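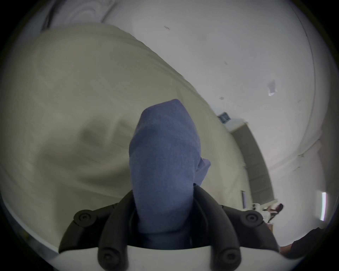
Cor Dewulf reckons fabric softener is the reason half the towels in the country don't dry anybody, and after last October I'm inclined to agree with him.

Posted in: Home & Garden > Laundry and Cleaning
8 replies · 729 views · 4 min read

marras_mum
I'd been grumbling on the other thread about our bath towels going stiff and sort of repelling water, and Cor told me to stop using softener altogether and run them through with plain white vinegar in the rinse. I thought he was having a lend of me. We're on tank water here, so I'd always assumed it was the water, or the pegs, or the north wind, anything but the nice-smelling stuff I was paying good money for!

Anyway I did it. Six washes, half the usual powder, half a cup of vinegar where the softener goes. The kids' face washers came good first, then the big ones. The beach towels are still hopeless (I think they were hopeless in the shop). Has anyone else given it up, and do you use vinegar every time or only now and then?

Shares: 8

bindi_and_bob
Gave it up in 2022 when our youngest had eczema and never went back. I don't use vinegar at all though. A good hard shake before it goes on the line and another when it comes off does most of what people want from softener. My mum used to snap a towel so loud the dog went under the house.

Cor Dewulf
Glad it worked. Every time is too often in my book, I do once a month. And don't put it in with bleach, ever, I'd have thought everybody knew that but my brother-in-law didn't.

tumblewrong
Going to disagree with the lot of you. I service washing machines for a living and I see what vinegar does to door seals. Not the first time or the tenth, but people read threads like this and start tipping in a cup with every load. Then they ring me because there's a puddle on the laundry floor and the seal's gone soft. If your towels feel waxy, wash them hot with less detergent and run an extra rinse. Costs you a bit of water and that's it.

marras_mum
@tumblewrong half a cup though? In a top loader? There's no door seal to ruin.

tumblewrong
There's hoses. There's a pump. I'm not saying it'll die tomorrow, I'm saying you could get the same result from using less powder, and you changed both at once so you don't know which one did it.

marras_mum
Okay that is a fair cop. I did change both at once.

Tania_Brullby
Less powder is the whole secret I reckon. The scoop that comes in the box is enormous! I went down to a third of a scoop for a normal load and can't pick the difference, except the black stuff has stopped coming out with those grey streaks. We're on bore water too, which is meant to need more.

My question is about drying. I'm in a unit now with a balcony that gets sun until 10 am if I'm lucky, and the towels come in feeling like cardboard. Would ten minutes in the dryer at the end fix it, or should they go in first and then on the airer?

bindi_and_bob
At the end for me, Tania. Some people swear by doing it first, to fluff the loops up while they're damp. Try both ways and see.

Cor Dewulf
First. At the end you're just warming up a stiff towel.

bindi_and_bob
Cor I have been doing it at the end for years and my towels are lovely thank you very much

Cor Dewulf
I'm sure they are.

tumblewrong
Clean your lint filter either way.

Tania_Brullby
Ha, righto, I'll do one each way and report back. Different colours so I don't mix them up. And what about socks? Mine go the same way, the thick ones especially, they dry with the heels all crunchy.

marras_mum
Inside out for the wash, right way round for the line, and peg them by the toe. I've got 106 pegs and somehow still run out by the time I get to the socks, so mine go over the back of a chair half the time. The crunchy heel goes once you've had them on for five minutes anyway.

tumblewrong
Peg by the cuff. Toes go a funny shape.

marras_mum
You peg by the cuff and the elastic goes! I'm not budging on this one. Starting a new thread for it tonight, bring your evidence.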